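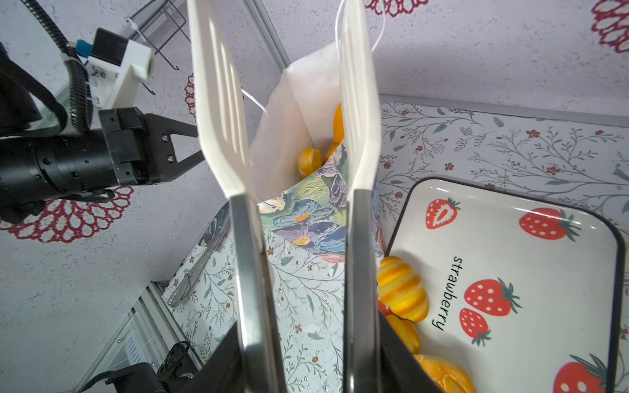
How Does a Robot Know Where the Bag Is?

Filed under: Robots and Code > Ages 8 to 11

03/12/2020 – by Kalliopi Chatzigeorgiou

A robot arm has motors, but motors can't decide anything. The deciding is done by software, a long set of instructions running on a computer.

The first job is seeing. A small camera near the gripper sends pictures to the computer. To the computer, a picture is a big grid of numbers, and each number tells how bright or how colorful one tiny dot is. The software looks for patterns in the numbers. Programmers call this part perception.

Patterns can fool it. There are flowers on the paper bag and more flowers on the tablecloth, so where does the bag stop? The tray has strawberries printed on it. You know you can't pick those up. A program has to learn it, usually from a lot of pictures that people have labeled.

The second job is planning. Say the robot must put a piece of fruit into the bag. The software works out a path through the air. The path should go over the rim and miss the string handles. If there are two arms, the plan must keep them from bumping into each other, too.

The third job is control. This part tells every motor how far to turn, then checks where the arm ended up. If it is a little off, the software fixes it and checks again. It does this many times a second – much faster than you can blink.

Try it at home: Stand an open paper bag on a table. Close your eyes and let a friend guide you with only the words left, right, forward, back, up and down. Drop a clementine in. Your friend is the software and you are the motors.

Comments (3)

Trollside: We did this in class and it took us 88 words to get one clementine in.

Coelho: What happens if somebody moves the bag while the arm is moving?

Kalliopi Chatzigeorgiou: Good question, Coelho. If the software keeps looking, it can make a new plan. If it only looked once at the start, it will go to the old spot.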